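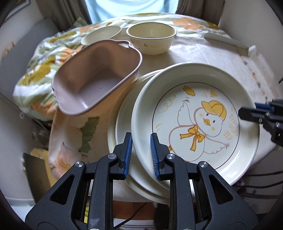

Dishes took up more of our February than I would have guessed when we wrote the plan, and I mean that in the nicest way. As you will remember, the second part of your grant was to help the Suvodside families' kitchen move away from paper plates and over to real ones that can be washed and used again. Kiri McAlister did the buying, and she was given a free hand as long as she stayed inside the budget and brought back things that small children would want to eat from. She took us at our word! The duck in the yellow-orange baseball cap, with that great big bow around its neck, has won over the whole room, and I have heard grown men ask for "a duck one" at lunch.

The plates have a good deep rim, something we asked for after the soup trouble last fall, and they stack well enough that the low shelf by the door holds all of them. We bought 30 place settings to begin with. Your grant paid 612 dollars toward the tableware, and the Hapeta store let us have the tablecloths at cost, so there is a little left over that we would like to carry into the next quarter (more on that further down).

Sorting and putting away has become part of the morning. The families who come early now set things out with us, and after lunch the older children help clear. It is slow going some days – a four-year-old carrying one plate at a time will not be hurried – but the parents stay and talk while it goes on, and a good deal of what we learn about how people are doing gets said over the dishes. Saskia Tipoki has started keeping a notebook of what the families ask for, and I will send you her pages with the next report.

We served 1,062 meals in the period, against a target of 2,000 for the half year, so we are a touch ahead of where we hoped to be. The Siria Street group joined us from the middle of the month and accounts for a fair part of that.

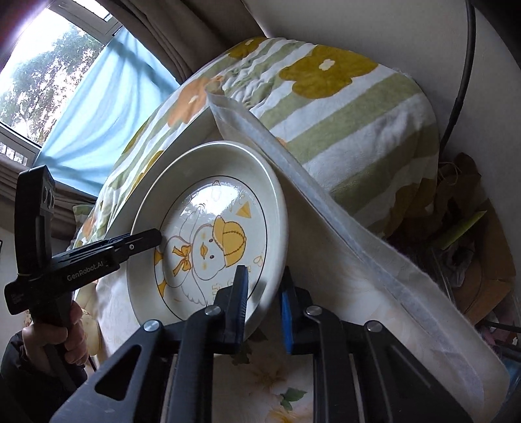 One of the large round basins in the duck pattern, on the table at Suvodside.

The basins were not on the first list. Saskia asked for them after trying to serve salad to a long table out of two mixing bowls, and we moved a small sum over from the paper goods line to cover the cost. I hope that is all right with you; Kiri has the receipts from Brinmont and can send copies whenever you like.

For the next quarter we would like to spend the leftover money on a second drying rack and a set of lidded tubs for the spoons and forks, which are still living in a cardboard box. If you would rather we held it back for food, please tell us before we place the order. You are also very welcome to come and have lunch with us. We sit down at noon, and Kiri will find you a duck plate.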